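O projeto Kamel procura participantes para recolher demonstrações de manipulação de tecidos com uma pinça robótica. Queremos saber quantas demonstrações feitas por pessoas sem formação técnica são precisas para que um robô aprenda a pegar em roupa pela costura. A recolha decorre no laboratório da Tovico, em Etstead.

Já temos 406 demonstrações da fase de março. Os movimentos rápidos também contam — o método usa a sequência inteira, incluindo os trechos em que a imagem do punho fica arrastada.
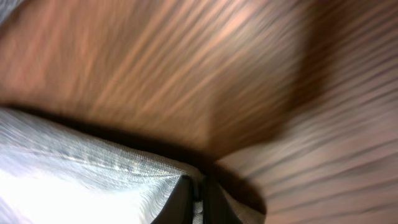

Samira Hattar, que participou em março, escreveu-nos que o mais difícil foi abrandar antes de fechar os dedos da pinça, e que só na segunda sessão deixou de apanhar duas camadas de tecido ao mesmo tempo.

Cada participante faz cinco sessões de duas horas, em dias à escolha. Não é necessária experiência com robôs. É preciso ter mais de 18 anos e usar as duas mãos sem limitações.

A participação é paga no fim da última sessão. Os registos não incluem som.

Inscrições até 29 de junho de 2018, na receção da Tovico, indicando «Kamel» e os horários disponíveis.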